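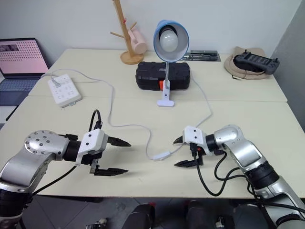 CLALTTHORPE, 6 June 2019 - The Claltthorpe Repair Library opens its second branch this month, on Doherty Street in Fadbridge, and we could not be happier about it! The new branch will lend tools, host weekly fix-it evenings and keep a shelf of donated spare parts that anybody can dig through. Members asked us for one thing above all when we planned the rooms, and that was decent worktops. A pale, cream-colored surface makes it much easier to find the tiny dark screw you just dropped, and anyone who has crawled around under a brown kitchen table with a flashlight will know why people felt strongly about it.

The library began in a former shoe store with a few drills, a sewing machine and a borrowed coffee pot. It now has 370 members, and last year they brought in toasters, zippers, wheelbarrows, bed frames, a cuckoo clock and more desk lamps than we ever expected to see. Plenty of those things went home working. Some went home in a bag of pieces with a note about what to try next, and a few people have come back three or four times with the same bag, which we love.

What you can borrow

The Fadbridge branch opens with 46 tools on the wall, from a basic socket set to a floor sander. Loans last 11 days. That odd number goes back to our first February, when snow closed the store over a return date and we added the extra days to every slip. Members liked having two weekends more often than not, so we never changed it back.

Yearly membership covers both branches and one household. Tools borrowed in Claltthorpe can be returned in Fadbridge and the other way around, except for the floor sander, the tile saw and the big ladder. Those three need to go back where they came from.

Fix-it evenings

Each evening has a theme, and the first season will run for 13 weeks. It starts with lamps and small cords, then moves on to hems and patches, bike brakes, kitchen chairs, garden tools and clocks. Come with something broken or just come to watch. Lamp night is a great place to begin - a cord, a plug and an inline switch are simple parts, and you learn a lot by seeing how they fit together. Everything is unplugged before we open it up, and an experienced member checks the work before it gets plugged in again.

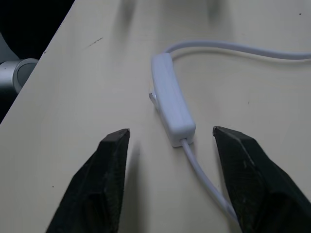

Asto joins as parts partner

Asto, the Fadbridge hardware store, will stock the parts shelf with screws, washers, fuses, plugs and sandpaper through the end of the season. Members pay what they can into the jar. Asto is also putting a collection box by its own front door for leftover hardware from home projects, so please empty out that drawer!

Opening day

Doors open at the Doherty Street branch at 10 a.m. There will be free knife sharpening all morning (wrap your blades in a towel, please), a tool swap in the yard and lemonade for as long as it lasts. Children are welcome in the yard and can help paint the return bin. Parking is tight, so walk or bike if you can.

Sign-up forms for both branches are at the front desk in Claltthorpe and at the Asto counter.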